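Tresier Releases Olturia Countertop Sorting Canister for Small Kitchens and Break Rooms

Lidded cylindrical unit is intended for food cartons, wrappers and other light waste produced at the table

Tresier, a maker of storage and waste-handling goods for homes and small workplaces, has released the Olturia countertop canister. The product is a lidded cylinder that stands on a table or counter and collects light waste between trips to the main bin. It goes on sale in August through the company's own store and through the kitchen supply distributor Cardoso.

Olturia was developed for rooms in which the main waste container is under a sink, behind a cabinet door or in a hallway. In such rooms, packaging from drinks and snacks tends to stay on the table until the end of the meal or the end of the shift. The canister provides an interim location. It is not intended to replace a floor-standing bin, and its capacity was set with one table in mind.

The body is taller than it is wide. During early design work Tresier compared a low, tray-like form with the upright form that was finally adopted. The low form was easier to reach into but used more of the table, and flat items placed in it tended to spread toward the edge. The upright form leaves more working surface clear and can be placed against a wall.

"The footprint was fixed first, and the height followed from it," said Mpho Mthembu, product manager for the Olturia line. "Most of the requests we received were from people with a narrow table and one usable side. They wanted something that could go to the back and stay there."

The lid is a separate round part. It has no hinge, pedal or spring. It can be lifted off completely and set down, or moved partly to one side to leave an opening for small items. The company considered a hinged version and built 2 prototypes of it. Both required clearance behind the canister when the lid was raised, so the unit could not be placed close to a wall. The hinge also added a seam that was slow to clean.

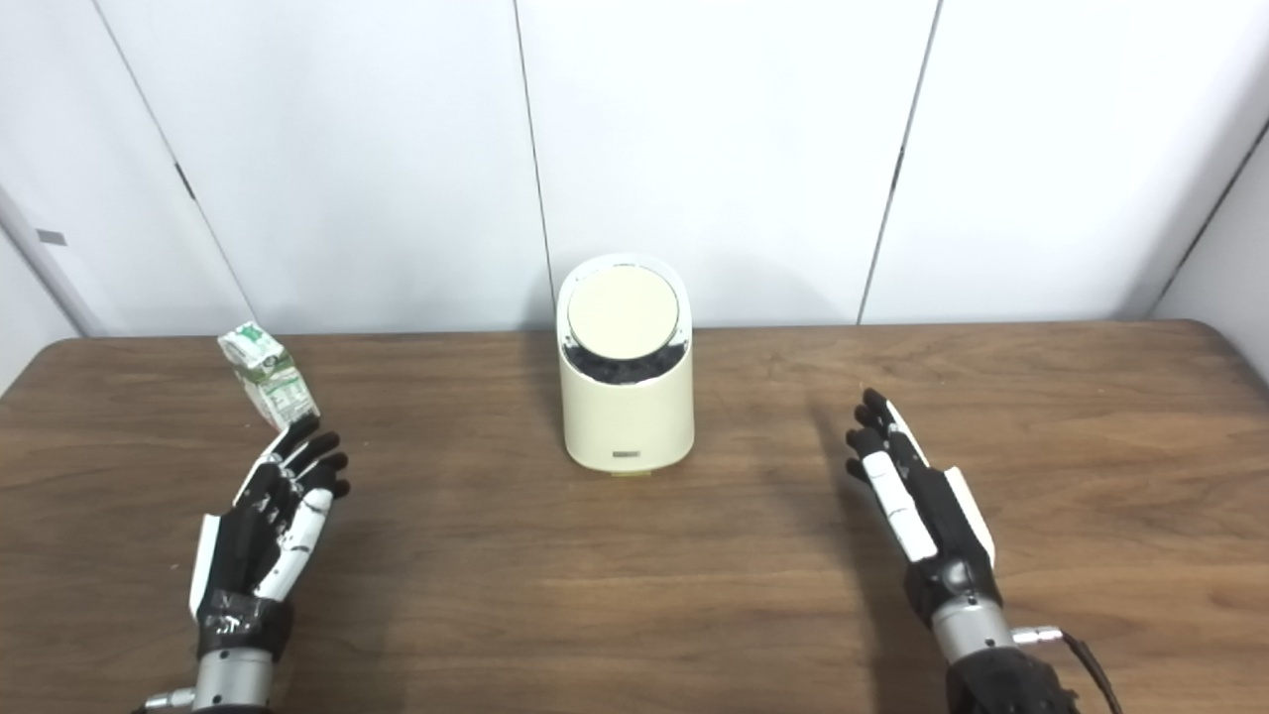 Cartons received particular attention in the design of the opening. A small beverage carton is light, keeps its shape when empty and often retains some liquid in the folds at the top. On a tabletop it is easily tipped over, and a carton lying on its side, like the white one with green printing next to the cream canister, takes up more of the surface than one standing on its base. The Olturia opening accepts a small carton inserted end first, with the top flap either folded or open. Flattening the carton beforehand is recommended when several are to be collected but is not required.

Tresier advises users to empty and rinse cartons before placing them in the canister when local recycling rules call for it. Rules on coated paperboard differ from one town to the next, and the product is supplied without printed sorting symbols for that reason. A sheet of removable labels is included in the box. It covers cartons, paper, general waste and food scraps, with blank labels for other uses.

The interior is a single smooth chamber with a curved transition between the wall and the floor. There are no ribs or inside corners. The canister can be used with or without a liner. When a liner is used, the edge is folded outward over the rim and the lid is placed on top of it. Small paper bags can be used in place of plastic liners for dry material. They should not be used for cartons that have not been drained.

Conceição Baptista, who led the cleaning trials, said that the results were used mainly to settle the shape of the base. "Dried juice and milk collect at the lowest point, and with a sharp corner the cloth does not reach them," Baptista said. "We increased the radius twice. The second change cost a little volume, and we accepted that."

The trials used a cloth, warm water and ordinary dish soap. The body and the lid can both be washed by hand. Abrasive pads are not recommended on the outside, where the matte finish may become polished in patches. The finish is the same on all units in the first release.

Color was limited to cream for the body and beige for the lid. According to Jingyi Wei, who was responsible for finish and color, the two tones were selected against a range of wood tables, painted walls and laminate counters. Darker samples showed dust and dried splashes more clearly under overhead lighting. A pure white sample was rejected after it was found to look gray next to warm wood. Additional colors are under review, and no date has been set for them.

The product was evaluated in homes and in shared break rooms before release. Participants kept a short written log of what was placed in the canister and when it was emptied. The evaluation produced 1834 log entries. Drink cartons, paper napkins and snack wrappers were the most common items. Food scraps were less common than expected in the break rooms and more common than expected in the homes, where users frequently moved the canister beside the cutting board during meal preparation and returned it to the table later.

The logs also led to a change in the lid. In the evaluation version the lid sat tightly on the rim, and participants reported needing one hand on the body and one on the lid to open it. The production lid rests more loosely and can be lifted with one hand. The looser fit means that the canister is not airtight, and Tresier does not recommend leaving food scraps in it overnight.

Placement guidance is provided in the instruction sheet. The canister should stand on a level surface, back from the edge, and away from burners, toasters and other sources of heat. On wood tables with an oil or wax finish, the bottom of the canister should be dry before it is set down. The base has a shallow recess that keeps most of the underside off the surface, but water trapped at the outer ring can leave a mark.

For offices and schools, Tresier suggests one canister per table, emptied at the end of each meal period. Where tables are pushed together, a single unit in the middle was found to be less used than a unit at each end.

Olturia can be combined with Salia, the floor-standing bin the company already sells. The two products share no parts. Liners sold for Salia are too large for the canister, and a separate liner size has been added to the catalog. Marwan Karaki, who manages distribution at Cardoso, said the canister and its liners will be stocked together and can be ordered singly or by the case.

The first production run consists of roughly 2000 units. Each is supplied with one lid, the label sheet and the instruction sheet. Replacement lids will be available separately. The body and lid are covered by a warranty of 2 years against cracking and warping in normal indoor use. Surface wear, staining and damage from heat are excluded.

Distributors may request samples, dimensional drawings and care instructions from the Tresier trade desk. Press inquiries should be directed to Ankit Thakur, communications, Tresier.

About Tresier

Tresier designs and sells storage containers, waste bins and related kitchen goods for households and small workplaces. Its product lines include Salia floor-standing bins and Olturia countertop canisters.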